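Workshop notebook, bench by the window
Friday, February 14, 2020

Started late this morning because the heating was off until ten and the glue for the Malier job does not like a cold room. I used the time to continue with the plastic bottles and containers that Mwanaisha collected for the refill study. The question is still the same as last week: which tops can a person with weak hands open and close again without help, and which ones only look easy.

First a correction to my own notes. On the last page I wrote that the flip lids from Vedport were the stiffest of the group. This was wrong, I had mixed two bags. The stiff ones came from Ngata. I have put new tape labels on both bags and crossed out the old line, but please do not copy from that page before I have checked the rest of it.

Today was for round shapes. Attila Borbély thinks that a rounded body is always worse than a flat-sided one, because the fingers have no edge to push against. I agree only partly. If the surface is matte, the hand holds better than one expects, and old scratches seem to help a little too. On the shiny ones my palm slides already at a light turn. What makes the bigger difference, in my opinion, is the place where two parts meet. When there is a ribbed band, the fingertips find it even without looking, and one knows where to put the force. 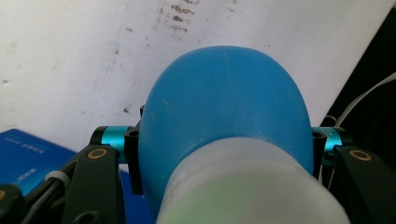 With narrow ribs there is also a problem, they fill with dried soap and after that they are almost smooth. I cleaned several with the old toothbrush and warm water. It works, but it is slow, and a person at home will not do it. Mwanaisha suggested that we test every part both clean and dirty and write the two results next to each other. This doubles the work, but I think she is right.

Tried also with a wet hand, with a cotton glove, and with the rubber mat from the kitchen drawer. The glove was the worst. The mat was so good that it hides all differences between the parts, so I will not use it in the comparison. It can be a separate remark in the report.

The torque gauge was drifting again after lunch. I set it to zero before each reading, and still it came back with 2 on the display when nothing was attached. I do not trust the afternoon numbers and have marked them with a pencil cross in the margin. Attila has the Uder gauge on his shelf and I will ask him on Monday if we can borrow it for the week.

To do:
Repeat the afternoon readings with the other gauge.
Ask Mwanaisha for more translucent collars, the present ones are getting worn.
Order toothbrushes, hard type.
Check the rest of the last page for the same mistake with the bags.
Write to Ngata about the stiff lids and ask if they changed the material since July.

The box with the finished parts is under the bench, on the left. Please leave it closed, the dust from the saw goes everywhere.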